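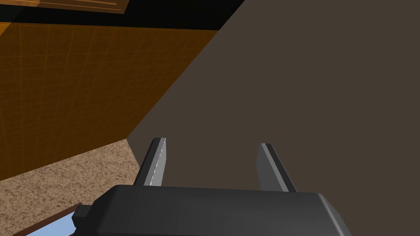

July 20, 2025
Sim notebook, Prirkar arm, wrist view
TG

Today was for going through the rules for simulated runs and seeing which ones we still follow. The written version is from June and it has drifted. I had the wrist view open most of the day and wrote notes as I went. Tumaini Gachanja, for anyone reading this without the initials list.

Starting point was the approach rule. As written: "The gripper must not face a large surface at close range without a declared target." Nobody on the Tavon side reads that the same way we do. They take "declared target" to mean any object in the task file. We take it to mean an object in the current step. So a run can pass their check and fail ours with the same log. I want our reading, and I want it in the text. Proposed wording:

Before the gripper moves toward any surface at close range, the current step must name the object or the point it is moving to. A name somewhere else in the task file doesn't count.

Went back over the runs in the Drerura folder with that wording. 24 of them would change from pass to fail. I opened nine by hand and agree with the new result on eight. The ninth is a step that says "return" with no point given, and the return point is set in the defaults. I'd call that a documentation fault and still fail it. If we let defaults stand in for a named point we are back where we started.

Standoff distance. We have 62 mm in the rules and 62 mm in the checker, good. But the checker measures from the wrist flange in the old scenes and from the fingertips in the new ones. Same number, very different clearance. Rule should say fingertips, open position, and the checker should refuse to run if the tip frame is missing. Right now it falls back to the flange and says nothing. I filed this as the one blocking item.

Finger state. The rule says fingers open on approach unless the gripper is carrying something. Fine as it is. What is missing is how we know. The command log says what was asked for, the joint log says what the model did. Reviewers have been using whichever one they opened first. Use the joint log. The command log is only for finding out why.

Wrist view checks. Hepburn asked for a rule that every run has a saved wrist view at each hold. We do that already by habit but it isn't written down, so new people don't. Adding it. Also adding that the still has to be taken from the wrist view without overlays, and that the reviewer looks at the still before looking at the log. I tried it both ways this afternoon. With the log read first I kept seeing what the log told me.

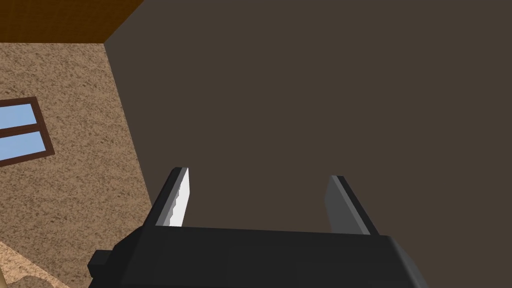
Wrist view at a hold. Fingers open, nothing between them, plain brown surface ahead.

With a view like that one the reviewer can fill in three lines of the sheet: fingers open, nothing held, large plain surface in front. The sheet has a fourth line, "distance to surface," and people have been filling that in by eye as well. A flat brown plane with no markings gives you nothing to judge distance by. I had put a guess on two sheets myself and struck both. From now on that line is copied from the distance log or left blank. A blank gets the sheet sent back, a guess gets it failed.

Same thing for naming the surface. Several sheets say "cabinet" or "ceiling" or "wall" for what is plainly the same kind of brown plane. When the camera is tilted you can't tell which way is up from the still alone. Write "surface" and put the scene object ID next to it from the collision list. If the ID and the still seem to disagree, stop and ask before signing.

Rendering faults. There's a stepped, jagged edge on the white pad of the left finger where it meets the black. It's a rendering artifact. Two reviewers have marked that sort of thing as pad damage on earlier runs, which then went into the wear count, which then had to be cleaned out. Rule: nothing goes in the wear count from a simulated still. Pads differ in brightness too, one lit and one in shade. Don't note this as a material difference unless the model file says the materials differ.

Run lengths. The cap is 2000 steps and a run that hits the cap is a fail. We agreed on that and I see no reason to touch it. The hold timeout is a different matter. It is set to 700 steps in the config and the rules don't mention it at all. More than 700 and the run should end with a timeout code, but older configs just let it sit until the cap and then it gets counted as a cap fail. That makes the cap numbers look worse than they are. Put the timeout in the rules, give it its own code, leave old results alone and note the change date in the header.

Changing a run after the fact. I found one folder where the task file had been edited after the run so that the step names matched the checker. Probably meant as a cleanup. It can't be allowed, the file that ran is the record. Corrections go in a new file with a new run. I'd like the run script to store a hash of the task file and the checker to compare. Small job, maybe half a day with tests.

Who signs. One reviewer for ordinary runs, two if the checker and the reviewer disagree. The person who wrote the task file can't be either of them. We have been loose about this when people are out. If there's only one person in, the run waits.

To do:
Send new approach wording to Tavon, ask for their reading in writing
Fix flange fallback in checker (blocking)
Change sheet: joint log for finger state, object ID next to "surface"
Add hold timeout and code to rules
Hash check in run script
Rerun the Drerura folder once the tip frame fix is in, keep the old results beside the new ones

Open question: whether the standoff should be larger when the surface has no named target at all, for example during a search move. Current rules don't cover search moves. I'd block them below standoff for now and see who complains.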